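Drililstead Home Help > Kitchen and Dining > Islands and Seating

Overhang for stools on an existing island, and do I need brackets?

Posted March 5, 2018 by graywhisk

We moved in over the December break and the kitchen has a plain island in the middle of the floor. It's base cabinets with a top that sits almost flush on all sides, so there is nowhere to put your knees. I want to replace the top with a bigger one so we can pull up 2 stools on the side facing the living room. The cabinets are staying where they are.

The new top would be 50 inches long. I've been looking at the Clutero laminate tops because of the price, and also at a solid wood one from Filtitz that costs a good bit more. The store person told me any overhang is fine as long as the top is screwed down well. My brother-in-law says anything that sticks out needs legs. They can't both be right.

What I need to know is how far out the top should go so an adult can sit and eat comfortably, whether I need brackets or legs for that, and whether the island itself could tip. I don't know how it's attached to the floor. It doesn't move when I lean on it, but I haven't leaned very hard.

Also, if anyone has an opinion on pendant lights over an island this size, I'd like to hear it. There is one ceiling box, centered. I'd rather not open the ceiling up.

pinelatch

For counter-height seating, plan on twelve to fifteen inches of overhang. Twelve works if people mostly perch there with coffee. If you're going to eat dinner at it, go for fifteen. For width, allow two feet per person, so with a 50 inch top you have room for your stools and not much left over. Don't let anyone talk you into squeezing in a third.

Check the height before you buy stools. A standard counter is thirty-six inches off the floor and takes a stool with a seat at twenty-four to twenty-six. The taller ones sold as bar stools will put your thighs against the underside of the top. People get this wrong all the time because the two kinds sit next to each other in the store.

The store person is wrong about the support. Laminate over particleboard should have something under it once you go past six or eight inches. Solid wood is stiffer, but at fifteen inches I would still use brackets. Flat steel ones are the least trouble. They run across the top of the cabinets and out under the overhang, and you don't hit your knees on them the way you do with the triangle kind. On yours I'd use 4. Screw them into the cabinet frame, never into the back panel alone, which is usually too thin to hold anything.

If you buy solid wood, the screw holes in the brackets need to be slotted. Wood gets wider and narrower across the grain with the seasons and if you pin it tight it can split. Filtitz or whoever you buy from should have fastening instructions, so read those before you drill.

On tipping, yes, it can happen. Take out the bottom drawer or look inside the base cabinets for screws going down or sideways into blocks of wood on the floor. If you find them, good. If you don't, the island may only be held by the flooring or a bead of caulk, and you should fix that before you add an overhang. Two-by-four cleats screwed to the subfloor just inside the cabinet base, then screws through the base into the cleats. Find out what runs under the floor first if you have plumbing or heat in there.

Your brother-in-law isn't wrong that legs work. They're just in the way of feet.

mrs_oatley

We did 10 inches and it's too short, everybody sits sideways. Go bigger. Wood top, no regrets, but you have to oil it and wipe up water right away.

For the light we used a Lumenta bar pendant, the long kind that hangs from one box. It was easy to put up and we didn't touch the ceiling. I think the bottom of ours is thirty inches above the counter, maybe a little more. Get one with a dimmer.

cornercupboard

Mostly agree with pinelatch. I'd add that you need to measure behind the stools too, and it doesn't sound like you have. From the edge of the new top to the sofa or wall you want at least three feet, and closer to four if people walk through there while somebody is sitting. Put painter's tape on the floor where the new edge will be and live with it for a week. I did this and ended up taking 2 inches off my plan, because the dishwasher door and the stools were fighting over the same spot at the corner.

Ask for rounded corners if the top is being cut to order. An overhang corner is right at hip height for you and right at head height for a small child. A radius of an inch or so is enough to help.

One bracket of mine is slightly proud of the cabinet and the top rocked until I shimmed it. Lay a long level across all of them before the top goes on. It's a heavy thing to lift off again.
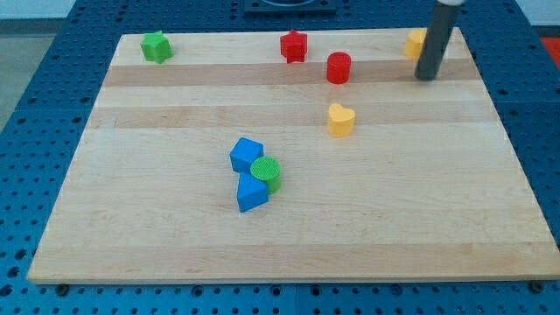 graywhisk

Thanks, I pulled the bottom drawer and there are no screws into the floor that I can find, so the cleats come first. I'm going with fifteen inches and the flat brackets. The tape is down now and the sofa will have to move back a little.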